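Boleto kitchen set: README and house rules

Last revised 10 Apr 2018

What this is

Boleto is a set of simulated kitchen episodes for teaching arms to pick things up and put them somewhere sensible. There are 3967 episodes in this release, spread over 29 kitchen layouts. Everything in it is rendered. No crockery was harmed, and the crockery budget remains unspent, to the annoyance of whoever in accounts at Ghumman approved it.

This file covers the rules for recording, labelling and using the set. The rules are short. The reasons for them would fill a cupboard, so most have been left out.

Contents of the release

episodes/ – one folder per episode, with the view, the joint log and the instruction text
layouts/ – kitchen definitions, one file each
rules/ – the checklists, as plain text
old/ – please don't

Recording rules

1. The instruction is written before the episode is recorded. If the arm was told to move the jar and knocks over the bottle, the instruction stays "move the jar" and the episode is marked failed. Renaming it "knock over the bottle" and calling it a success was tried in the first release. The numbers were superb.

2. Speed limits in simulation are the same as on the real bench at Indska. The simulated arm is quite capable of crossing a kitchen faster than anyone could say "stop", and a policy trained on that will want to do it again somewhere with people in it.

3. No passing through solid things. If a log shows any part of the arm inside a shelf, a door or a wall, the episode goes to the reject folder, however nice the grasp was at the end.

4. Failed episodes are kept. They go in the same release, with the same naming, and are flagged in the log. Do not tidy them away before Lamai Phromma has seen them. She will notice.

5. One change per batch. New lighting or new objects, pick one.

Labelling rules

Two people label every episode separately. Where they disagree, Apinya Chareonsuk decides, and the decision is written in notes.txt with a reason longer than "obviously".

Use ordinary words for objects. "Jar" is fine. "Cylindrical vessel, small" is not, and the person who used it throughout layout four has been spoken to.

If you can't tell what an object is, the label is "unknown". It is a perfectly respectable label. Guessing is how a saucepan lid spent most of a release as a hat.

Success means the object is where the instruction said, at rest, and let go of. Hovering above the right shelf with great confidence counts as failure. So does putting the object down correctly and then picking it up again, which the arm does more often than you'd hope.

Blocked views

This section causes the most arguments, so it is the longest.

An object that is partly hidden is still labelled, using only what shows. Don't complete the outline from memory, and don't borrow it from a neighbouring step. The label has to match the view it belongs to.

When something dark sits in front of something dark, zoom in before you draw the edge. If the edge still can't be found, mark that stretch "uncertain" and move on to the next one.
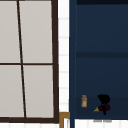 The cupboard layouts are the worst for this, and Florante Bañez has asked for them to be reviewed by a third person. Granted, from this release onwards. The third person is Florante.

Blurred edges get the outer line, every time. We argued over inner and outer for most of a meeting in April and the outer line won on a show of hands. If you were in the other camp, you are still expected to use it.

Using the set

Don't train and test on the same layouts. Four layouts are held back for testing and listed in rules/held_back.txt. Results that include them in training will be sent back without comment, or with a comment, depending on the time of day.

Don't quote a simulated success rate as though it were a real one. Write "in simulation" next to the number, in the same size of type.

Nothing trained only on Boleto should drive a real arm without the bench checklist (rules/bench.txt) and a person at the stop button. The person must be able to reach the button. Yes, this is written down for a reason.

Known problems

Window panes render as flat pale panels in some layouts. Harmless, though don't use them to judge time of day.
Two layouts share a name. Use the folder number.
The reject folder in Irent's copy is empty, and it shouldn't be. Buppha Limsakul is looking into it.

Contact

Corrections to the labels: Apinya Chareonsuk
Rules and exceptions to them: Emrys Lloyd, who doesn't grant exceptions
Missing files: check old/ first, then forget you were in there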